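By Jocelyn Ocampo | On: Jun 4, 2022

Gerardo Cabrera spent seven years playing the village doctor in Skadineck, and most viewers still call him by the character's name. He is 79 now and lives in Eltivthorpe with his second wife, the stage actress Rosalinda Sebastian.

The couple met on a touring production and married quietly in 2000. They had kept it from the rest of the cast for months -- even Dexter Lacson, who played his son and later became a close friend, heard about it from a make-up artist.

His first marriage, to the singer Myrto Giannakopoulos, ended before the series was made. Neither has said much about it in public.

What Cabrera is worth is harder to say. He was paid by the episode in the early years and never had a share in repeats.

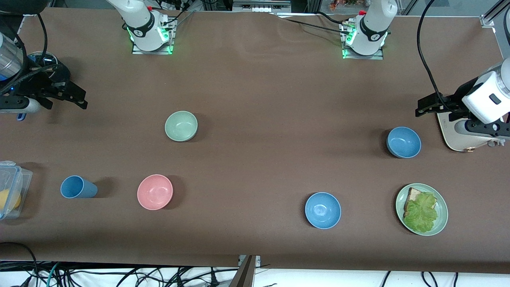
The house in Eltivthorpe was bought with the money from Rekov, his only film lead. He sold his flat the same year.

He has turned down two offers of a memoir. Sebastian is writing hers, and he says he will read it when it is printed.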